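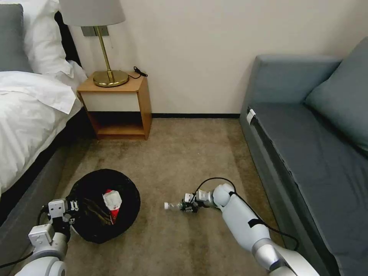
Report of the Visit to the Fillcombe Training Rooms
Submitted April 26, 2021

The housekeeping section of the Cunby Lodging Association visited Fillcombe at the invitation of Loubna Badawi, who has charge of the training rooms there. Nine members attended. The purpose was to see how guest rooms are furnished and serviced before our own refurbishment, which is planned for August.

The rooms are on the second floor and are fitted out as ordinary guest rooms, with carpet, bed, nightstand and sofa. Ms. Badawi explained that trainees work through a room in a fixed order, beginning with the trash, then the bed, then surfaces, and finishing with the carpet. A room is allotted 30 minutes. Members who work to a shorter time at home had a number of questions on this point, and the discussion ran well past the hour set aside for it.

Wastebaskets are round and black and are fitted with black bags, the rim of the bag folded over the top. Şükran Uysal asked whether a clear bag would not make it easier to notice articles thrown away by mistake. Ms. Badawi replied that clear bags had been tried and that guests disliked them. Our members were divided, and the matter is referred to the next meeting.

The nightstand was well received. It has a light wood frame with a white front to the upper section and an open shelf below, and a cloth passes through the shelf without anything having to be moved. The lamp on top has a round brass base and a light gray fabric shade. Several members remarked that brass shows fingerprints and would add to the daily work. Cords on nightstands were also discussed - Fillcombe has no written rule on them, and we would recommend that Cunby adopt one.

The bedding is white, with one gray pillow and one white at the head of the bed. The sofa is upholstered in slate blue-gray and has a firm, flat seat. Ms. Uysal considered the color a sensible choice beside a beige-brown carpet. The sofas were supplied by El Sherbiny and the carpet by Flonov, and addresses for both may be had from the office.

After lunch the party was shown the linen store, where 309 sets are held, and the laundry. The numbering of shelves in the linen store is worth copying. The cost of the visit, including transportation, came to $1374 and was met from the training fund.

The section records its thanks to Ms. Badawi and her staff. A return visit to Cunby has been offered once the new rooms are open.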